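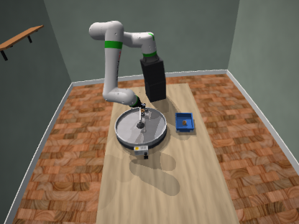 Simulation view, Saturday: arm above the turntable, blue bin on the right side.

Notebook, chores project. Saturday, June. Written by me, Larysa has added two remarks which I have copied in.

0 comments · 3 shares

Started at 9:40. The aim for this week is still the same: clear small things from a round tray and put them in the bin, with the glass-like cup left standing. Wálter calls it "clearing after breakfast". I would call it a very small part of clearing after breakfast, but we must begin with something that we can measure.

Setup is the one from Thursday's branch, with the turntable in front of the pedestal and the bin at nearly the same depth. I did not move the bin. Last time I moved it closer and the results became better, and then Etelka asked me, correctly, if I was testing the robot or testing the bin.

The scene is loaded from the Utemar package. The parquet and the walls come with it and have no influence on the contacts. I have asked two times if we can switch off the shadows in the training pictures, and I now think we should leave them on. On the table there are soft dark blotches from the arm and the tray, and a real kitchen will have worse ones.

Runs. In total 2118 episodes overnight, of which 963 ended with the target piece inside the bin and the cup still upright. This is less than half. On Wednesday I wrote in the group message that we were "close", and I would like to take this word back.

I looked at failures by hand, 34 of them, chosen by the script and not by me. What I noted:

– In many, the fingers go down at the right place but the small orange-brown piece is pushed before it is held. The fingers are thin and the piece is tiny, so a small error in the wrist angle is enough.
– The cup is right beside the piece. When the gripper opens wide it touches the cup. When it opens less, it sits on top of the piece. There is a good opening between these two and the policy finds it only sometimes.
– The dark puck near the middle of the disc is not a target, but the policy likes it very much. It is the easiest object to see against the pale grey. I think we have taught it "dark round thing = interesting" in the first stage, when the targets were dark.
– A few where the piece was dropped outside the bin. The bin walls are low and sloped, so I had expected the piece to slide in. It slides out as well.

Remark from Larysa: "Please separate the cases where the cup falls from the cases where the cup only moves. At my mother's house a moved cup is fine, a fallen cup is the end of the experiment." I agree and I will change the score on Monday's version. At the moment both are written as the same failure, and this makes our number look worse than it must be. I do not know how much worse.

11:15. Tried with the turntable locked and then with slow rotation. Locked is better, as everybody expected. With rotation the policy waits, which I first took for a bug. It lets the piece come to the side where there is free space from the cup and then goes down. I watched it do this in several episodes and I was quite pleased. Yannick looked at the same episodes and believes that it waits always the same time and it is only luck. To decide, we must start the disc from random angles. Put this on the list.

12:30. Call with Trinidad Pangilinan from Prakier. Her people run a canteen and she wants to know the usual thing: can it clear trays next year. I told her what we have. One kind of tray, one kind of cup, one small piece, no food, no liquid, no person who comes with the next tray when the arm is down there. She asked how long it takes for one piece. The average for good runs is 28 seconds. She was silent a little and then she said that her fastest person clears a whole trolley in less. I do not think she exaggerated much.

She made one good point that I want to keep. In her canteen the hard work is deciding, not lifting. Is this napkin finished, is this bread somebody's, does this spoon go to washing or did it fall from the clean drawer. We have nothing for this. Our piece is always for the bin because we say so in the config file.

My own opinion after this week, so that I can compare with it later: for sorting on a shop floor, where parts are known and the tray stops at the same place, a machine of this type can be useful soon, and the Grerkden line seems to me a reasonable first test. For the home, no. It can do one step of a chore, slowly, if a person has prepared the other steps.

14:05. Restarted training with the puck in random colors, also sometimes absent. Narrow opening limited from below so it cannot press on top of the piece. Learning rate not changed, please nobody change it before I come back.

To do:
– score for cup moved / cup fallen (me)
– random start angle for the disc (Yannick)
– ask Mendonça for the friction values of the real bin, the ones we use are guessed
– heavier cup, same size (Wálter)
– send Trinidad the failures also, she asked for them

Left at 15:20, the job was at the second checkpoint. Etelka has the password if the machine stops.

Share · 0 comments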